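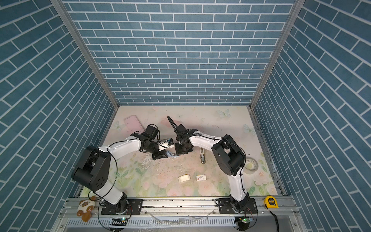

Cabin and Garden Check Before Guests Arrive – Maruyama Guest Cabins

Date of walk-through: 2019-02-27
Walked by: Emiko Hoshino and Riku Kamata
Read and countersigned: Hiwot Wako

We love this part of the season! Everything has been shut up since the holidays, the garden has gone wild in the best possible way, and getting the cabins ready feels like opening presents. Items are marked OK, FIX or WATCH. Comments are as we wrote them on the day, only tidied for spelling.

1. Paths, steps and outside lights

Path from parking area to Cabin 1 – OK
Raked and level. The new gravel is lovely to walk on, even with a suitcase.

Path to the beach gate – FIX
Two stepping stones rock when you stand on the left side. Riku will reset them with sand. Please put the orange cone out until then.

Steps at Cabin 2 – OK
Grip strips all stuck down. Handrail solid, we both leaned on it hard.

Path lights – WATCH
All came on at dusk. The one by the lemon tree is slow, so check it again on Friday.

2. Smoke alarms, extinguishers and exits

Smoke alarms, all cabins – OK
Test button pressed in every bedroom. Very loud! New batteries in Cabins 1 and 3.

Extinguisher, shared kitchen – OK
Needle in the green, pin and seal in place, tag readable.

Extinguisher, Cabin 3 – FIX
Needle just under the green. Swapped with the spare from the office. The old one goes to Dokel for refilling.

Exit map on back of door – FIX
Missing in Cabin 2, and the one in Cabin 1 still shows the old hedge. Asuka Takeda is drawing a fresh set and they look wonderful so far.

Windows open from inside without a key – OK

3. Bathrooms and hot water

Hot water arrives at shower – OK
Quick in every cabin, what a difference from last year.

Water not scalding at full hot – WATCH
Cabin 3 is at the top of what we like. Turned the mixer down a touch. Measure again after the first stay.

Shower floor mats – FIX
Cabin 1 mat has lost suckers along one edge. Throw out, take a new one from the Wosent box in the linen closet.

Hair dryer cords and plugs – OK
No cracks, no warm plugs after running on high.

Outlets near sinks trip and reset – OK

4. Bedrooms

Ceiling fans – WATCH
Cabin 2 ticks on the middle speed. Blades are tight, so we think it's the pull chain tapping the glass. Osamu Shimada has promised to bring his ladder.

Bed frames and slats – OK
Sat, bounced, rolled over. No creaks worth writing down.

Bunk rail in Cabin 3 – FIX
One bolt finger-tight. Tightened on the spot, but please add a locking washer.

Mattress seams checked for bugs – OK

5. Breakfast porch

Gas hose and connections – OK
Soapy water test, no bubbles. Date on hose still good.

Fridge temperature – OK

Porch railing – FIX
Paint is flaking by the hammock hook. Sand and repaint, and keep the hammock down until it's dry.

First aid box – FIX
Short on burn gel and small bandages. Everything else in date. Order to Zanduvcombe, attention Hiwot, budget code 391.

Still open

Stepping stones – Riku
Exit maps – Asuka
Ladder and fan – Osamu
Railing paint, washer, first aid order – Emiko

Note from Hiwot: Great work, you two. I'm happy to open as soon as the maps are up and the stones are set. Could the next check also include the garden hose reel? It jumped on me last week, and the kids in Cabin 3 will surely find it.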